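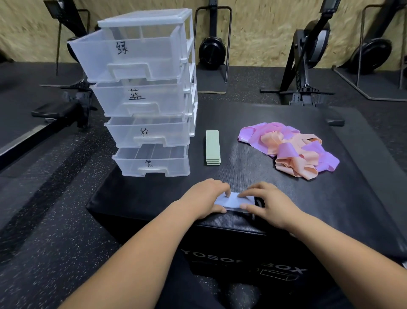
Briron Publishes Setup and Care Routine for Grumo Band-Sorting Cell

RANDGATE, June - Briron has released the full setup and maintenance routine for Grumo, its two-arm cell for sorting fabric resistance bands by color. The routine was written during the cell's first installation, at the Virág gym in Randgate, and is free to all Grumo customers.

Grumo learns each site's job from people doing it by hand. Before the arms are switched on, staff sort the bands on the same surface the cell will use. At Virág that surface is a black padded plyometric box, with a four-drawer plastic unit at the left marked for green, blue, pink and purple. Bands are pulled from a mixed pile, flattened, folded and stacked by color. The Virág setup used 709 of these hand-sorted runs.

The drawer unit always goes on the same side and starts out empty. If it moves, the cell has to be checked again before the next run. 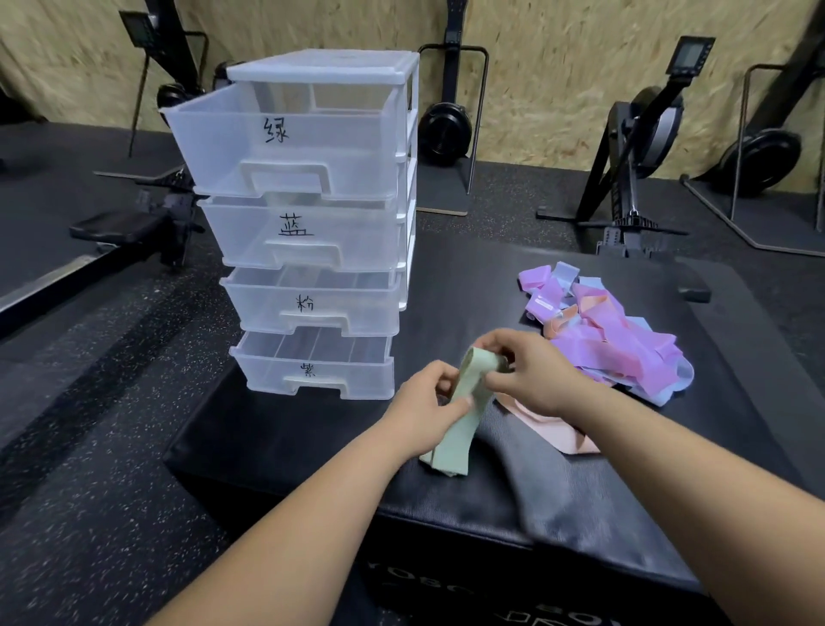

Virág said that the hand sorting was the slow part of the installation and that its staff "would have liked to know that before we planned the week." The gym added that it now keeps its bands in use during setup and hands them over in smaller batches.

Briron has changed the planning sheet to match. It now asks customers to set time aside for hand sorting before the installers arrive.

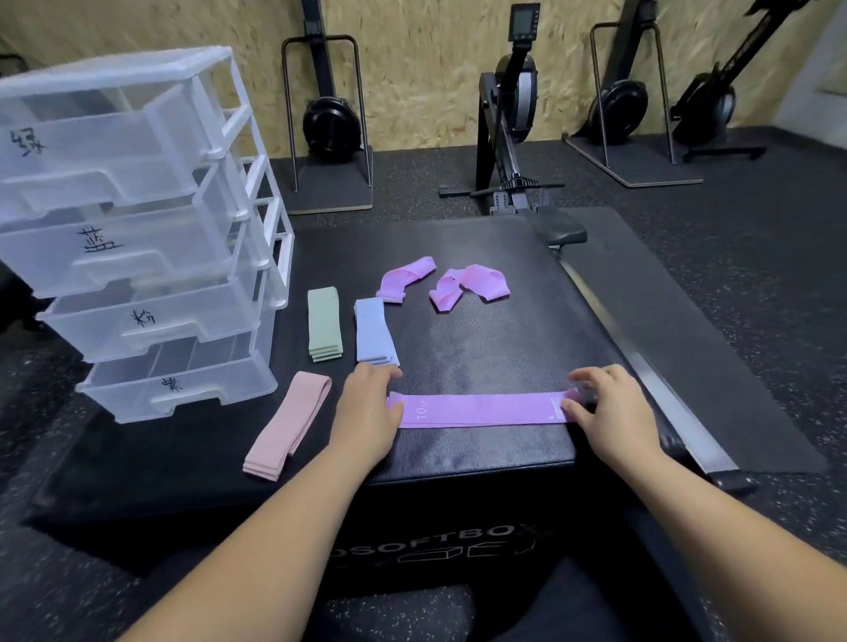
Routine Care

The maintenance section covers the gripper pads, the two wrist joints and the color check. Pads are wiped down at the end of each day and replaced after 1592 picks. Fabric bands shed lint, and lint on the pads was the most common cause of a dropped band at Virág.

The color check takes one flat band of each color. Lavender and pink gave the most trouble under the gym's evening lights, so the check should be run at the time of day the cell will be working - a morning check does not cover an evening run.

Wrist joints are inspected every 151 hours. A joint that clicks or drifts should be taken out of service and the arm parked until it has been looked at.

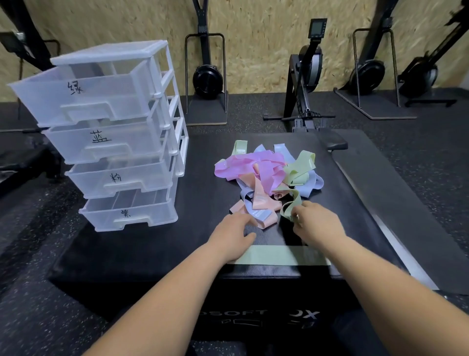 Customers who change their bands need to repeat the hand sorting for the new ones only. Earlier runs stay on the cell and do not have to be loaded again.

The routine is supplied as a printed binder and as a file, part number 985. Existing customers can order either one through the Briron service desk.

Media contact: Briron Press Office, Randgate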